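Home | Features | Food | Homes | Archive

Keeping the pans going

4 comments | 31 shares

The workshop at Cirari opens at eight in the morning and the first customer is usually waiting with a carrier bag. In the bag there will be a frying pan. The owner has been re-coating, flattening and re-seasoning pans here since the building was a tyre depot, and she agreed to talk on condition that she could carry on working and that we left her name out of it. "Put the workshop in," she said. "People need to find the workshop."

She started in the trade at MacPherson, which made catering pans on the other side of the river until it closed. Her job was at the end of the line, checking bases with a steel rule. "You laid the rule across and looked for light underneath. If you saw light in the middle it went in one bin, if you saw light at the sides it went in the other. I did that for 5 years and I can still do it without the rule."

When the factory shut she bought one of the presses and some of the hand tools. The press is still in use. She would like a newer one but has not seen one she trusts.

Most of what comes in has warped. Asked why pans warp, she gave the answer she gives at the counter. "Cold water in a hot pan. They finish the eggs, they turn round, they put it under the tap. It makes that noise and they like the noise. Then they come to me in August and say it spins on the hob."

Thin pans go first. On a gas ring a slightly domed base hardly matters, but on a glass or induction hob the pan has to sit flat, and she puts the growth in her business down to people changing their cookers. Flattening takes a few minutes if the metal is thick enough. If it is too thin she hands it back and does not charge.

Non-stick is a longer job. The old coating has to come off completely before anything new goes on, and the bare pan is then cleaned, sprayed and baked. She sends the blasting out to Bisis, a firm two streets away that mainly does garden gates, and does the rest herself. "I was nervous about giving it to them. A gate is not a pan. The first batch came back far too rough and the coating went on like porridge. They use a finer grit for mine now."

She charges a flat price for re-coating, whatever the size up to a certain point, and admits that it does not always make sense for the customer. A cheap pan costs less to replace than to repair. She tells people so, and some of them leave it with her regardless.

"There was a man with a pan that had come with his first flat. I said, you can get this in the supermarket. He said he knew that. So I did it."

We asked what a person should look for when buying a new one. She put down her cloth for this. Weight came first. She likes a pan heavy enough that you notice it but can still lift it full. Then the base, which she would check in the shop with the edge of a bank card. She does not mind a riveted handle or a welded one. She has no time for claims about layers. "Three layers, seven layers. They never say how thick. I could give you seven layers of nothing."

For seasoned steel and iron her advice is short. Wash it, dry it on a low heat, wipe on very little oil and wipe most of it off again. The mistake she sees is too much oil, which goes sticky and then brown in patches. Those pans can be stripped and started over. She has 68 hooks along the back wall for pans in that state and on the morning we visited they were all taken.

Metal utensils she is less strict about than we expected. On steel they do no harm. On a coated pan she would use wood, and she would not stack coated pans without something between them. A folded tea towel is enough. She also thinks people cook too hot. "Number nine on the dial for one egg. What for? Turn it to five and wait."

Last year a kitchenware seller, Fornex, asked her to take on their returns. It would have meant nearly 500 pans a month. She thought about it over a weekend and refused, and says she has not regretted it, although the rent has gone up by 60 pounds a month in the meantime. With that many coming through she would have needed another oven and two more pairs of hands, and the customers with the carrier bags would have had to wait.

She has no plans to stop. Her daughter works in the shop on and off and can flatten a base but does not care for the spraying. There is a notice by the till asking customers to collect within a month, which most of them ignore. Some pans have been there since before the notice. 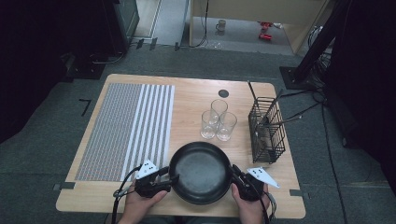

Gillian wrote that she had ruined two good pans under the cold tap before reading this, and wanted to know whether the workshop would look at an enamelled one with a chip in the rim.

Show all comments (4)

Related
Sharpening kitchen knives at home
What to do with a rusty baking tin
Gas or induction: readers reply
The last ironmonger on the hill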